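Lecture 9: Surface Finish and Diffuse Reflection
Course notes, revised October 13, 2011

Reading: Mokham course pack, sections on gloss and haze. The problem set handed out in September is still the reference for units.

1. Two kinds of reflection

Light striking an opaque coating is split at the first boundary. Part of it reflects at the surface itself, at an angle equal to the angle of incidence. This is the specular part. The remainder enters the coating, is scattered by pigment particles, and leaves in many directions. This is the diffuse part. A matte white paint and a gloss white paint may have the same pigment and nearly the same total reflectance. They differ mainly in how the specular part is spread.

An ideal diffuser follows Lambert's cosine law: radiant intensity falls with the cosine of the angle from the normal, so radiance is the same from every viewing direction. No real coating does this at grazing angles.

2. Roughness and wavelength

A surface looks smooth or rough depending on its height variation compared with the wavelength. At 700 nm, the red end of the range we use, a surface with height variation well under 50 nm behaves as a mirror at normal incidence. The same surface ground with coarse abrasive scatters strongly. The Rayleigh criterion gives the usual dividing line:

h < wavelength / (8 cos i)

where i is the angle of incidence from the normal. As i grows, cos i falls and the limit on h rises. Matte surfaces therefore show a sheen when viewed nearly edge-on. Students often lose points here by measuring i from the surface.

3. Shadows and illuminance

Illuminance from a small source falls with the square of distance and with the cosine of incidence. With a source of 1000 cd directly overhead at 2 m, the illuminance below it is 250 lux. An extended source gives a shadow with a penumbra, whose width grows with the distance between the object and the receiving surface. An object resting in contact with the surface has almost no penumbra at the point of contact.

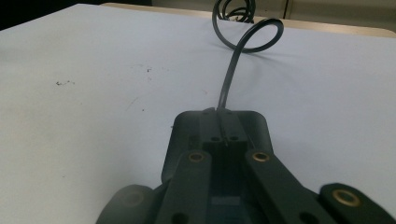
4. Contrast

For a target of luminance L on a background of luminance Lb, Weber contrast is (L - Lb) / Lb. A dark target on a light background gives a negative value, with a limit of -1. Stray light adds the same amount to both terms and pulls the value toward zero. Report the sign.

5. Lab preparation

Use the Silteck panels, matte set only. Handle by the edges. Zero the meter with the cap on and repeat after each change of range. The Orakzai method and the Tolirness method differ in the order of readings; either is accepted, but state which was used.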